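**Notebook, Skernatham bench, February. Sim safety rules, second attempt**

Started at 7.40 with good intentions and a list. The list was Annelies's, the intentions were mine, and only the list survived until coffee.

The question we are supposed to answer for Prevard: what rules does a two-armed robot follow when it is working at a table in somebody's kitchen, and how do we show that it follows them? The first draft of the rules ran to four pages and included the sentence "the robot shall behave sensibly at all times". Dirk put a ring round it and wrote "how would you fail this?" in the margin. Fair. I wrote the sentence, so I also got to cross it out.

Where we ended up, after a morning of arguing in the kitchen sim (Givdale build, the one with the tiled walls and the orange doors):

1. **One arm works, one arm parks.** Unless the task needs two hands, the idle arm goes to a named pose and stays there until it is called.
2. **Parked means parked.** The pose is written down, with joint angles, in the shared file. "Up and out of the way" is a mood.
3. **The working gripper slows down below 140 mm above the tabletop.** No exceptions for soft items. Bread is not a licence.
4. **Doors count as moving obstacles**, whatever they are doing at the time.
5. **Chairs count as people.** More on this below, as it took an hour.

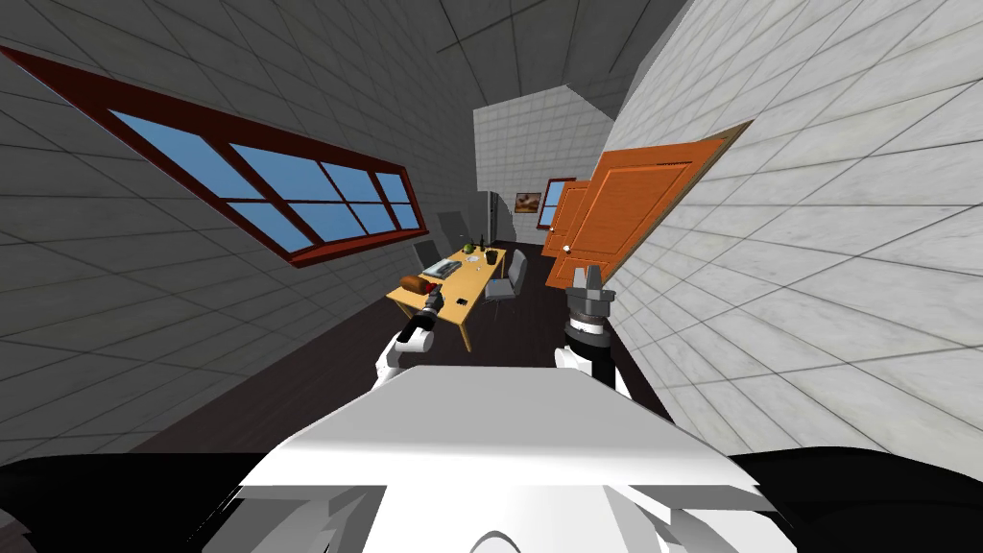 Rule 2 is the one I care about most, having been on the wrong side of it. The current habit is to send the spare arm vertical with the fingers up, and everyone agrees it looks tidy. Looking tidy is how it got adopted. When I asked who had checked it against a door at full swing there was a silence, and then Hendrik said he thought Marek had, and Marek said he thought Hendrik had. It is now in both their names, with a box to tick.

The problem is simple enough. A raised arm with an open door behind it is fine from the robot's side and possibly not fine at all from the door's side. The planner treats the door as scenery. A person coming through with a tray does not. So rule 4 gets a number attached: before parking, check the full arc of any door whose arc comes near the robot's own reach. If they overlap, use the low park. Signe is to write up the low park, which exists in her head and in one script called `park_new_FINAL_b`. I have asked for a different file name. I am not hopeful.

**On chairs.** Annelies wants every chair treated as occupied. Dirk thinks this is daft, as the robot would then never reach across a table in its life. They are both right, which is why it took an hour. The compromise: a chair gets an occupied volume (seat up to head height, plus a bit in front for elbows) and the arms may enter it only at crawl speed and only if the task can't be done from another side. The robot must plan the other side first. It may not simply note that the other side exists.

I asked what happens with a stool. We have parked stools. Low park, obviously.

**Before-run checks, as agreed.** Copy these on to the card by the door, please, and take down the old card, which still refers to the arm we no longer have.

- Names of left and right agreed out loud. Robot's left, always, however the camera has been set. We lost most of a day to this in the old building.
- Table contents loaded from the scene file and read back. If an object is in the scene and not in the file, stop.
- Stop button tested from the operator's seat. In sim as well. Yes, it feels silly. Do it.
- Speed cap on. Log the value, not the word "on".
- Note who is running it and who is watching. These are 2 people.

That last one was unpopular. Marek's point was that in sim there is nothing to hurt, so why tie up two of us. My point was that we practise the rules in sim so that our hands know them by the time there is something to hurt. He said this sounded like something on a mug. He is down to watch the first batch.

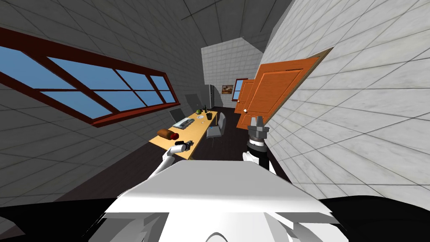
*Sim render, kitchen scene, robot's own viewpoint. Source: bench notebook, Skernatham.*

Afternoon went on rule 3, approach height and speed. The trouble with "slow down near the table" is that the table is a nice flat fact and the things on it aren't. A bottle standing up is a good deal taller than a loaf, and if the slow zone is measured from the wood then the gripper can arrive at the neck of the bottle at full travel, perfectly within the rules. So the zone is now measured from the tallest object within reach of the move. This makes everything slower. Signe minded, then reran her own timings and minded less.

Also added: anything that could be glass is treated as glass. We don't grade objects by how much they would cost to replace. An apple and a bottle get the same approach, and if that insults the apple it can take it up with Dirk.

**Open question, hovering.** There is nothing in the draft about how long a gripper may sit just over the table doing nothing. The planner is fond of it. To anyone seated at that table, a gripper hanging there is the start of something, and they will either move their hand away or, worse, try to be helpful. Proposal: after 2 seconds with no command, lift clear and wait. Hendrik objects that lifting is also a movement and may startle people more. Good objection. No answer yet. We could ask actual people, a radical step which I have put under "next month".

**Test plan.** 100 runs per rule, scene reshuffled between runs, door angle included in the shuffle this time. A rule is passed when there are no breaches and every log is complete. A run with a missing log is a failed run, even if it was lovely. Nakajima's reviewer will ask for the logs before anything else, and "Marek remembers it going well" is not a format they accept.

To do:

- Hendrik and Marek: door arc check, both signatures
- Signe: low park, with joint angles, sane file name
- Dirk: occupied volumes for chairs, stools to follow
- Annelies: new card
- Me: delete "sensibly" from the other three places it appears

Packed up at 5.50. The old card is still on the wall.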